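3.2 Complaints after the February unrest 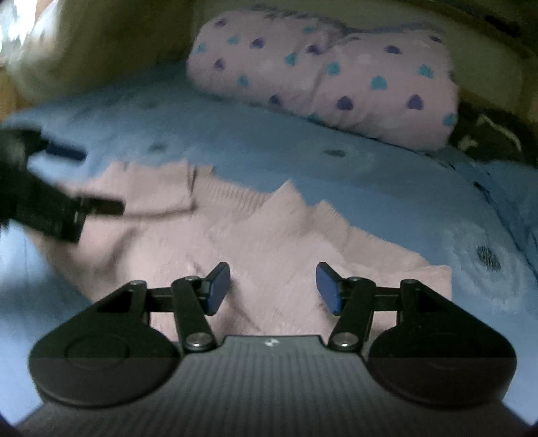

It took us a good while to win the trust of families in Vernthorpe, and we remain grateful to the 137 people who sat down with us, often for a whole evening, to talk about the clashes and what followed. Of these, 70 had made a formal complaint against the police, and only four had heard anything back by the time we met them (Figure 3).

Figure 3. A bed with a light blue dotted sheet and a pillow with a heart print.

Wragg's earlier study of Wunby found much the same silence, though his households lived a fair way from the main road and had seen rather less of the trouble. We come back to that difference in Section 4, where the Weltwood interviews help a great deal.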